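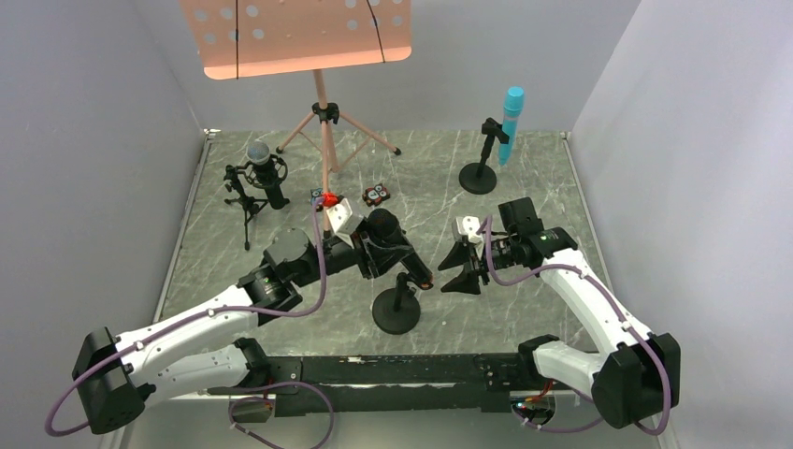

Left arm on the handheld mic, right arm waiting its turn.

Review: the Golter two-arm bench kit, after a month of stage chores
By Wafula Nyamweya, 25/08/2018

I run the gear room at Mbwambo, a small rehearsal studio, and my least favorite job is the reset between bands. Mics back on stands, stands back where they belong, music stand out of the way. So when I got a month with the Golter kit, I gave it precisely that job, and I had a great time!

Picking up a handheld mic is where it shines. The grippers close just below the head, lift cleanly and don't squeeze too hard. I logged 232 tries at putting a mic into its clip and 112 went in without help. That may sound poor, but a clip is a fussy thing — you have to push and tilt together, and I've watched grown guitarists miss it too.

The music stand is another story. One arm alone tends to drag it, so I ended up programming both arms to work together, and even then the tripod legs catch on things. Condenser mics I took off the list after the first week. I'm not brave enough, and the shock mount gives the fingers too many places to snag.

Speed? A full reset of a small table took 59 minutes on a good day. I do it in four. Cables are still beyond it, and cables are half my job.

Setup was easier than on the Avico I tried before, and the arms share one control program, so you teach them as a pair. The fan noise is low enough to leave it running during a quiet session.

At 3500 a month to rent, I can't call it a replacement for a person with two hands and a roll of tape. But for slow, repeated pick-and-place it's closer than I expected, and I've already asked for another month. Next up is the drum hardware.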